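Labelling and Storing Shared Cables and Small Equipment

Pravside Community Learning Centre
Guide for room users and program staff

Purpose
This guide sets out how small shared items are to be labelled, stored and returned. It applies to all rooms in the Bermúdez Wing, including those booked by outside groups.

Before you begin
Obtain a label sheet and a storage tub from the front counter. Each sheet holds 20 labels. Tubs are issued for one program at a time and should not be divided between rooms.

Step 1. Clear a work surface
Choose a table with a pale top where possible, as dark items are easily overlooked on a dark surface. Wipe the table and let it dry before setting anything down.

Step 2. Sort the items
Place like with like. Cables longer than 2 metres are coiled and fastened with a hook-and-loop tie. Rubber bands perish and must not be used. Damaged items go into the red tray at the counter with a completed fault slip.

Step 3. Apply the labels
Write the room code first, followed by the item number. Position the label 26 mm from the plug end of a cable, or on the underside of any other item. Do not cover a rating plate or a serial number.

Step 4. Record the items
Enter each item in the Drarkar register before the tub leaves the room. The register organises entries by room code. Items valued at more than $300 also require the signature of the program coordinator.

Step 5. Return the tub
Tubs are shelved in the Wustelex cabinet with the label facing outward. The cabinet is locked at 5 pm. Tubs returned after that time are to be left at the front counter.

Annual check
All labels are inspected in September. Faded or lifting labels are replaced at no charge to the program.

Enquiries about this guide may be directed to the front counter during opening hours.
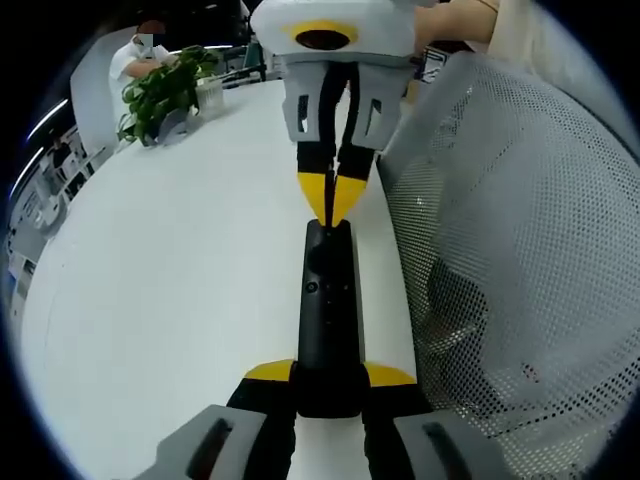

A long black item on a white table.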